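The Plates We Use Every Day

When Yaryna Lysenko moved to Nelville, she brought two boxes of dishes and no dining table. The table came later. The plates were in use from the first evening, and she washed them by hand, as her mother did.

For many of us, good plates live behind glass and wait for guests. Lysenko does not agree with this habit. "A painted plate should be looked at while you eat," she told me. "In the cupboard it is only stored." She buys her plates one by one, mostly at the May market, and she never looks for a full set.

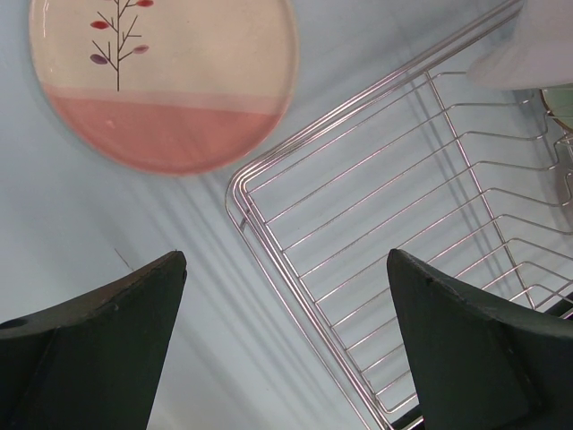 A tree with red and purple leaves on a ceramic plate, next to a chrome wire dish rack.

Her neighbor Umesh Pathak, who repairs ceramics, gave me some advice for painted pieces. Use a soft sponge and mild soap. Do not leave the plate in the sink under heavy pots. In the rack, give each plate its own slot – the rims chip when they knock against each other.

Pathak also likes a rack that stays out on the counter, although many people hide theirs in a cabinet. His own cost him 860 at a closing sale, and he still remembers the price with some pain.

Lysenko's next purchase will be soup bowls. She has not decided on the color, but she wants leaves on them too.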